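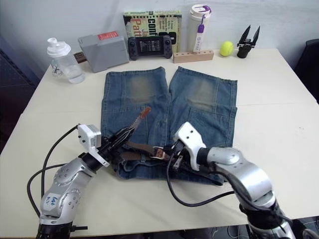
November 1, 2021
By Pieter Potgieter

Chapter 3
Belts, Loops and the Trouble with Waistbands

Most books on clothes care give the belt a single line: take it out before you fold. The advice is sound as far as it goes. It also assumes that getting a belt in or out of a pair of denims is no work at all, and I doubt that anyone who wrote it had a pile of them to get through.

In September I read the training notes used by Borden, a hire laundry in Grarkville. They allow 81 seconds for threading a belt and 100 for threading, buckling and laying flat. How anyone arrived at 81 is not explained. I suspect a stopwatch, a stiff new waistband and one very practised pair of hands.
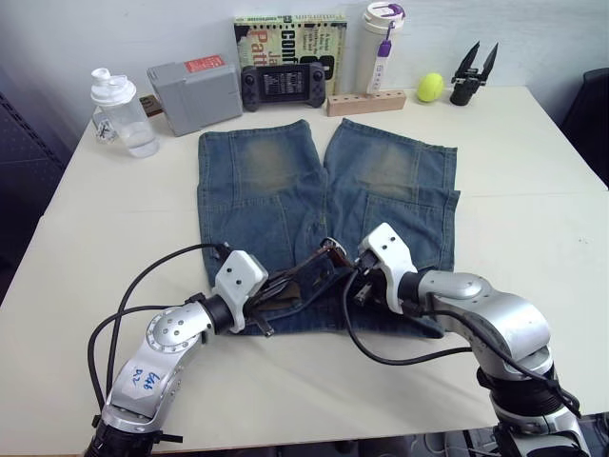

Photo: Ikurgate

Laying the garment flat is usually called the easy part. I am less sure. Denim holds the shape it was last left in, and a waistband will bunch as soon as it is pinched. The legs, meanwhile, lie quietly and make the whole job look further along than it is. Students tend to smooth the legs first – they are large and they obey – and then disturb them again when they turn to the waist.

Correa's method, which we shall meet again in section 2, begins at the waist and leaves the legs alone until the end. It is often praised as quicker. The evidence for that is thin, but it does put the attention where the trouble is.

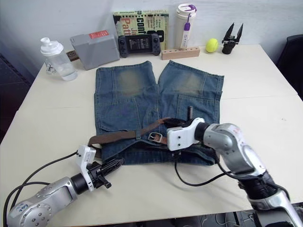
Fig. 3.1 Loose length of a leather belt raised beside the buckle.

The free end is the next difficulty. A long strap has to be put somewhere, and the usual instruction, 'tuck neatly', tells the learner nothing. Tuck it where? Under the next loop, if there is one within reach. A strap forced back on itself may crease, and a creased strap is harder to thread next time.

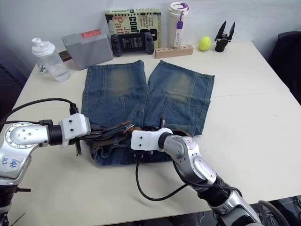 Fig. 3.2 Denim shorts laid flat, with the belt partly lifted at the waist.

Twisting gets even less notice. A belt can pass through every loop and still have its wrong side showing for part of the way. Some manuals tell you to check at the buckle. By then the strap is through, and the only cure is to draw it back to the twist and start again from there. I would check at each loop, whatever the stopwatch says.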